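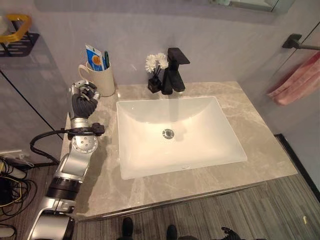 Chapitre 4
Une matinée à la porte ouverte

J'avais promis à mes étudiants de commencer ce chapitre par des équations, et puis je suis allée à Tromville. C'était en août, il faisait une chaleur épouvantable, et la société Ondemar ouvrait son atelier au public pour la journée. Je m'étais inscrite au dernier moment (il restait une place dans le groupe du matin, celui des lève-tôt). Je pensais voir des convoyeurs, des palettes, peut-être un bras de soudage derrière une grille. On nous a conduits dans une salle de bains !

Enfin, un coin de salle de bains monté pour les essais : un plan de toilette en pierre veinée, une vasque blanche, un robinet noir, une serviette rose au mur, une brosse à dents dans une tasse. Et, le long du plan, un bras argenté qui se terminait par une main aux doigts recouverts de caoutchouc. Ma voisine de visite a soufflé que c'était mieux rangé que chez elle. Chez moi aussi, je dois dire.

La démonstration s'appelait Lemma. Le principe tenait en une phrase au tableau : prendre un objet de toilette, le déplacer, le reposer. Dit comme ça, un enfant de trois ans sait le faire. Seulement l'enfant ne calcule pas la position de son poignet dans un repère lié au mur, et il ne se demande pas de combien il faut plier chaque articulation pour que le bout de l'index arrive au bon endroit. Nous allons passer tout ce chapitre à nous le demander à sa place.

J'ai posé beaucoup de questions, trop sans doute, le groupe suivant attendait dans le couloir. La première portait sur la tasse. Par où la saisir ? Par l'anse, par le bord, à pleine main ? L'ingénieure qui menait la visite m'a répondu que cela dépendait de l'endroit où l'on voulait la reposer, et j'ai trouvé la réponse si bonne que je l'ai notée sur le dos de mon billet d'entrée. On choisit une prise en pensant déjà à la fin du geste. Vous retrouverez cette idée à la section 4.3, habillée de matrices.

La deuxième concernait les essais. Leur carnet en comptait 3627 depuis le début du projet, dont 288 pour la seule brosse à dents – un objet mince, léger, qui roule dès qu'on le pose. J'ai demandé à feuilleter. Les pages étaient pleines de petites croquis au crayon, de flèches, d'angles corrigés deux fois. C'est à peu près l'allure qu'auront vos brouillons, et tant mieux.

Je suis restée presque jusqu'à midi. Dans le train du retour, j'ai relu mes notes et déplacé tout le plan du cours. Les exercices sur le bras plan à deux segments, que je donnais d'habitude en ouverture, viennent maintenant après la description des repères. Le logiciel Markora, utilisé dans les travaux pratiques, permet de tracer ces repères à l'écran ; installez-le avant d'aller plus loin, et gardez une feuille de papier à côté.

4.1 Repères et changements de repère

Commençons par le plus simple, un point fixe sur le plan de toilette. Appelons-le P. Pour dire où il se trouve, il nous faut une origine et trois axes, et je vous propose de placer l'origine au coin arrière gauche du plan, contre le mur. Le premier axe suit le mur vers la droite, le deuxième vient vers nous, le troisième est vertical – orientez-le vers le bas, pour que le trièdre soit direct.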